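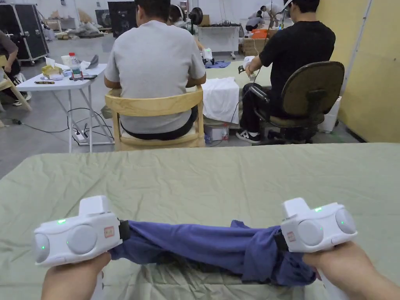 The Folding Pages

Every June I swear I'll keep this gallery up to date, and every June I find the last update was the previous June. So here is the whole room in one go, with notes. Regular readers can skip to the part about the tissues.

The subject, for anyone who landed here looking for something else, is laundry. Specifically, it's the handling, straightening, folding and eventual surrender of cloth by a group of adults who all have perfectly good laundry at home and are, as far as I know, ignoring it.

We work out of the Treno building, ground floor, in the room with the concrete floor. The rent is lower than it would be for a room with a nicer floor, and the concrete shows up every thread you drop on it. I've come to think of it as gray carpet with very high standards.

Notes on the room

The blue-purple cloth. Stretched across the near table with an end held in each gripper, and bunched into a twist in the middle. I have a soft spot for this stage. A cloth in a heap makes no promises, and a folded cloth is finished with you, but a cloth held at both ends and still twisted is a negotiation. My grandmother would have snapped it once and been done. My grandmother also ironed dish towels, so we don't model everything on her.

The green sheets. One on the near table, pale and a little sage, and one on the table in the middle of the room. Yes, the near one is wrinkled. I've had two emails about this. Folding on a wrinkled sheet is like doing your taxes on an unmade bed: the work still counts, you just feel judged by the furniture. Ghorbani, who supplies our linens, offers a pressing service for $60 a load, and you can see how we voted.

The middle table. Two people, one green sheet, and white cloth in front of them. The folded one hangs over the edge, a habit I gave up fighting some time ago. White shows everything and forgives nothing, and beginners always ask to start with it. I tell them to start with a washcloth. They start with white.

The chairs. Light wood at one end of the argument, dark office chair on wheels at the other. The wooden one has a curved back and keeps you upright whether you like it or not. The wheeled one lets you drift slowly away from the table over the course of a long session, until you're folding at arm's length and wondering why your shoulders hurt. Both camps think the other camp is soft. I take whichever is left, and it's usually wood.

The white folding table. Thin metal legs, and the entire social life of the room on top of it. Water bottle with a red cap. Phone. A yellow packet. And the tissues, as promised. Cotton lint is a real thing, and some 700 garments a month through one room makes enough of it to knit a spare garment. We get through 4 boxes in a bad month. If you come to visit, bring a box and you'll be treated like royalty, or at least offered a chair.

The cables. Black, on the floor, headed for a white power strip. Step over them. There's a sign-up sheet for taping them down and it has one name on it, mine, in last year's handwriting.

The fan. Black, on a pedestal, toward the back. The fan is the natural enemy of the pillowcase. It's also the only thing between us and mutiny in warm weather, so we've settled on a system of shouting before anybody changes the speed. The person with the headphones sits right beside it, which strikes me as good planning on two fronts.

The corner. The big black case on wheels lives toward the back and is not a table, a seat or a place to leave your sweater. I say this as someone who has lost two sweaters.

Odds and ends

The running tally for the season stands at 1,484 pieces, kept by Ingrid Pettigrew in a notebook I'm not allowed to touch. Socks count as one piece per pair. A single sock counts as zero and goes in the Clurska drawer, named for the street where we found the drawer.

Still wanted: fitted sheets, any size, any condition. We have avoided them for as long as we decently can. Drop them at the Skudar counter by the front door, folded if you know how. If you do know how, please stay a while.

Page last updated 5/11/22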